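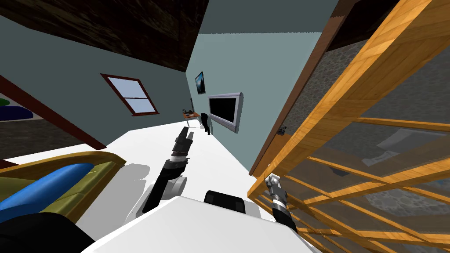 Olive-green sofa and slatted wooden cabinet

Keeping immigration papers in order at home
Household guidance from the Tollell Residents' Advice Service. Revised 24th October.

Applicants for leave to remain are often asked for documents going back several years. The following suggestions apply to any household in which one or more members hold a visa.

Choose one dry cupboard or drawer for all papers and keep nothing else in it. Kitchens, lofts and garages are unsuitable. Passports, including expired ones, should lie flat in a sealed plastic wallet.

Give each member of the household a separate folder. Joint papers, such as a tenancy agreement or council tax bill, should go in a further folder marked "Shared".

Do not staple, laminate or punch holes in original certificates. Paper clips leave rust marks over time and should be removed before storage.

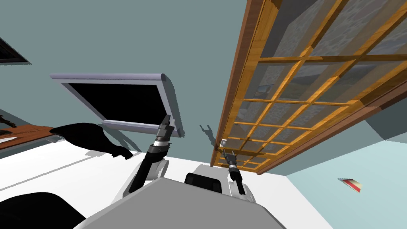 Bank statements and payslips should be filed by month, with the most recent at the front. Where statements are received online only, download them as they are issued. Some banks restrict access once an account has been closed.

Keep a written record of every trip abroad, with the dates of departure and return, and place boarding passes behind it. Printing on these fades quickly, so a photocopy should be made within the month.

Translations must be kept with the original to which they relate. Write the translator's name and contact details on the outside of the wallet, never on the document.

Scanned copies should be held on a device other than the household's main computer.

Residents may collect a printed checklist (leaflet 239) from the Urkard office, Room 13. Questions about this page should be addressed to Sandamali Karunaratne, Information Officer. The service cannot store original documents on behalf of residents.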